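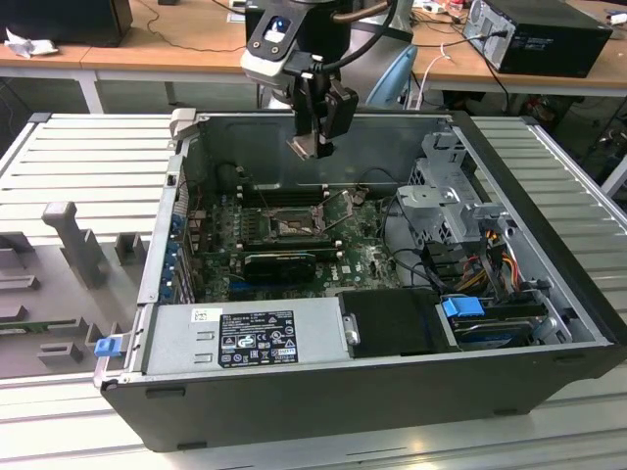 1/ A thread on buying used, from someone who's done it badly for years and slightly less badly lately

2/ I moved to Skenham in April with two suitcases and a lamp. Everything else in my apartment came from thrift stores, curbs, or Loltance, the local listings site where people sell a couch by posting one dark photo of a corner of it

3/ Ask for the measurements. Then ask again. I own a bookcase that was "normal height" and it now lives on its side under the window. The cat loves it, so fine

4/ Kitchen stuff is the best deal by a mile. Heavy pans, mixing bowls, those old glass measuring cups with the red numbers. I got 16 dinner plates at the Arboleda Street thrift for less than lunch and only three of them match. I have company over more now just to use them!

5/ Chairs: sit in it. Lean back. Wiggle like a kid in church. If the seller looks nervous, walk away

6/ Used computers scare people and I get it. I like big old office desktops — they open up, there's room for your hands, and you can look at what you're getting. Ask for a photo with the side panel off. If someone won't send one I move on

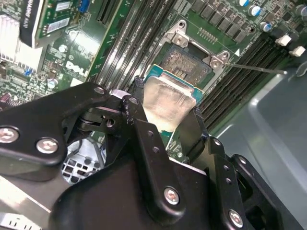
Dell board, socket open, CPU just above it

7/ Also ask whether the drive is included. I forgot once. Drove an hour for a very nice empty box

8/ Things I still buy new: pillows, bike helmets, anything that plugs in and gets hot. My sister-in-law disagrees about toasters and we've agreed to stop discussing it

9/ Board games are a gamble. My copy of Skelevia is supposed to be a 1000 piece-pushing epic of trade and betrayal (their words, the box is very dramatic) and it came with no dice and somebody's grocery list. Eggs, bleach, birthday candles. I kept the list in the box

10/ Bring cash in small bills, bring a blanket for the car, and text when you're leaving the house so they don't sell it to the next guy while you're at a red light. Yes, this happened. It was a really good dresser

11/ Still looking for a rug, 2 by 3 feet, any color but beige. Replies are open if you've got one — I can pick up evenings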